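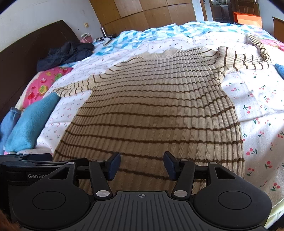

How do you fold a ribbed knit sweater so it doesn't stretch out in a drawer? Lay it face up, bring the sleeves across the body, fold in thirds from the hem up, and keep it off hangers.

Been putting the summer stuff away and getting the sweaters out, so this is a thread on how I do it. November is late for this but the weather held.

First thing is to spread each one flat on the bed. Sleeves out to the sides, neckline up by the pillow end. Smooth it with your palms, don't pull. Ribbing will go back to its own width if you leave it alone for a minute.

Stripes make it easier. If the side edges line up with each other when you fold, the stripes match and the sweater is straight. On a plain one I go by the shoulder seams.

Sleeve in, straight across the chest. Then the other one over it. Some people angle the sleeves down toward the hem, which is fine for thin knits but makes a lump on a thick one.

Hem up a third, then again. You want a block that can stand on its edge. If it flops over, the fold is too loose.

My drawer holds up to 2 rows standing up. Before I did it this way I stacked them flat and wore the top three all winter.

Shirley Gill asked about cream and white knits. I wash mine before they go away for the season, even if they look clean. Marks you can't see in May have gone yellow by fall.

Same question from Ginette Bergeron about pilling. I use a cheap fabric comb, short strokes, one direction, with the sweater flat on the bed. Underarms and cuffs get most of it.

Cuffs: if they've gone wide, dampen just the cuff, squeeze it back into shape and let it dry flat on a towel. It helped on two of mine and did nothing for a third, an old cotton one.

I do this on the bed with the covers pushed back because it's the only surface in the apartment big enough for both sleeves. A table works if you have one.

Jackets get done last. They go on hangers, zipped up, pockets emptied. I found a grocery receipt from Flirinthorpe in one, which is two apartments ago.

Bedding is Friday. The quilts need the top shelf and I have to borrow the step stool back first.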